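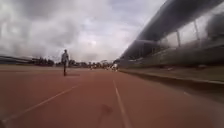 Retno Wuisan would like it known that she did not want to run. She wanted to complain about the parking at the Wimton track, which is how she ended up on the list of people who care about the Wimton track, and the list, as lists do, turned into a Tuesday-night group without the Tuesday.

"I came to hand in a letter," she says. "Somebody gave me a bib."

The somebody was Aurelia Kofler, who has coached at Wimton for longer than the present surface has been down and speaks of it the way other people speak of a difficult in-law. The track is red. It was red before, too, but a different red, and Kofler has views.

"The old one was closer to a tomato," she says. "This one is a flowerpot. I got used to it by December."

She is more forgiving about the lane lines, which were repainted last year by a crew who asked her, politely, to stop walking behind them. The concrete curb is another matter. She has seen grown men stop to retie a shoe on it in the middle of a relay. "It's a curb," she says. "It is there to tell you where the track stops. It is not a bench. We have a grandstand full of benches."

The grandstand has a roof, and this is the feature everyone mentions first. On wet evenings the whole group stretches under it for as long as Kofler will allow. Wuisan holds the unofficial record.

"I have very complicated hamstrings," she says.

Her event, if she has one, is the 200. She chose it on the grounds that it was over quickly and involved only one bend. Her first timed attempt took 73 seconds, a figure she gives without being asked. "I stopped to let someone by," she says. "There was no one there. I was being courteous in advance."

Kofler remembers it well. "She waved him through," she says. "The nobody."

These days Wuisan is faster, though neither woman will say by how much. She owns 2 pairs of running shoes, one of them for indoors, and has opinions about lane four, where she says the surface is softer. Kofler says it is the same surface. They have had this conversation often enough that they can do it while jogging.

Asked what she gets out of it, Wuisan looks along the straight for a while — long enough that Kofler starts checking her watch.

"I like standing on it before we start," she says. "All that room and you don't have to do anything yet."

"You do, though," says Kofler. "Two laps. Go on."

The parking, for the record, is still terrible.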